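Workshop notebook – Wuvel wagon, intermittent no-start and dead rear wiper
May 11, 2021

Wagon came back on the flatbed at lunch. Same complaint as before: starts fine cold, then after a longish drive it cranks and won't catch. Leave it alone for half an hour and it goes. Rear wiper has also quit since the last visit. Odometer shows 3438 more than on our previous ticket, so whatever it is, the customer has been living with it for a good while.

Henrik had the battery on the charger first thing, and it tested good. Grounds at the strut tower and behind the left headlight cleaned and retightened. No change, not that I expected any. Codes stored were the crank sensor signal (intermittent) and a lost message from the body module. Cleared both, drove it out to the Mabula turnoff and back, and got the crank code again on the second restart.
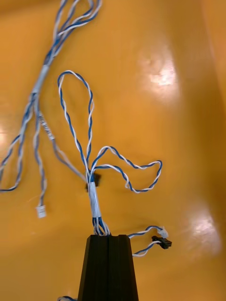

The crank sensor on this engine is a two-wire type and the signal runs in a twisted pair all the way from the bell housing to the engine computer. Spec is 1000 ohms across the sensor cold. I read a little over that cold and open circuit hot, measured at the computer plug. Measured at the sensor itself it stayed put, hot or cold. So the sensor is fine and the fault is in the run between. Whoever repaired this loom before us put in a length of plain untwisted wire near the heat shield and taped it over. We want proper pair in there, the blue-and-white twisted stuff like the branched harness on the orange surface, with the twist kept up as close to the plug as it will go. Said says he has seen the untwisted repair work for years on older cars. Maybe, but this one is also going brittle next to the exhaust, so it comes out.

Cut the tape back 151 mm from the heat shield clip. Two crimp joints under there, one of them green inside. I could pull the wire out of it with two fingers. That accounts for the hot open circuit as far as I'm concerned.

Plan for the loom:
Replace both conductors from the clip to the sensor plug. Solder and adhesive heat shrink, joints staggered. New high-temp sleeve over the whole section. Move the clip to the upper hole on the bracket so the loom sits farther off the downpipe. Ilgın checked the other Wuvel we have in and its clip is in the upper hole, so I think ours was put back wrong after the clutch job.

Now the wiper. Power and ground both good at the tailgate. Motor runs when fed directly. The switch signal gets as far as the body module and nothing comes out the other side. Mahmoud swapped the relay with the horn relay, no difference. Pulled the module and opened the case on the bench.
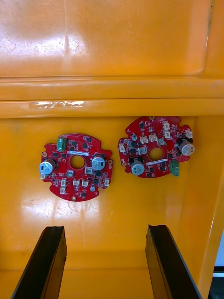 Found a dull ring around one of the solder joints at the output connector. Under the magnifier it moved when I pushed on the pin. Reflowed that one and its neighbors, put the module back in the car without its lid, and the wiper ran on all settings. Left it on intermittent while I did the paperwork and it kept going. Whether that also explains the lost message code I can't say yet. It could just as easily have come from the low voltage during all that cranking.

Tarek wants to quote a new module anyway. Price from Katden is high, and it needs coding at the dealer after fitting. Asar will do a rebuilt one on exchange, with coding copied over from ours, but they need the old unit first and the car would be standing here meanwhile. My vote is to leave the reflowed module in, tell the customer plainly what was done, and write it on the invoice so there's no argument if it comes back. Tarek to call her and let her choose.

One more thing on this car. The tailgate rubber boot is split on the hinge side and two of the wires inside have cracked insulation. Not touching copper yet. Should be done while the trim is off. I've added it to the estimate as optional.

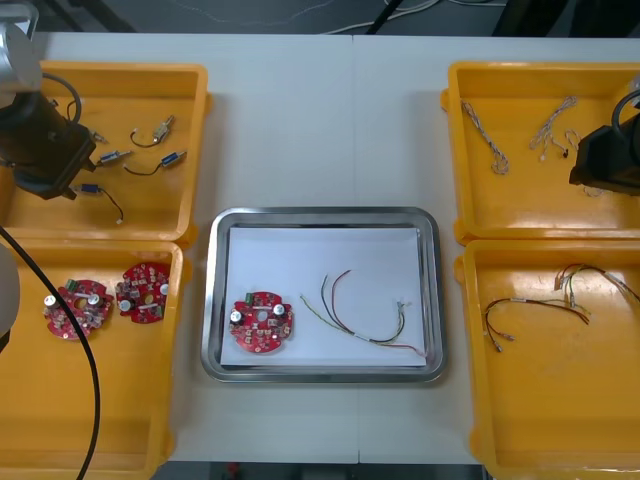
Still to do

Loom repair, me, first job tomorrow. Wire and sleeve are on the shelf, the sensor plug has to be ordered. If the plug doesn't turn up I'll reuse the old shell with new terminals.

Resistance check at the computer plug, cold and then hot, wiggling the loom at the bracket both times. Write both numbers here.

Road test with the scanner recording, at least 100 km, with three hot restarts. Henrik to drive so I'm not the only one who has heard it.

Lid back on the body module. It's in the blue box with the tailgate screws.

Oil seep at the timing cover noted, no action. Customer was told about it last August and wants to leave it.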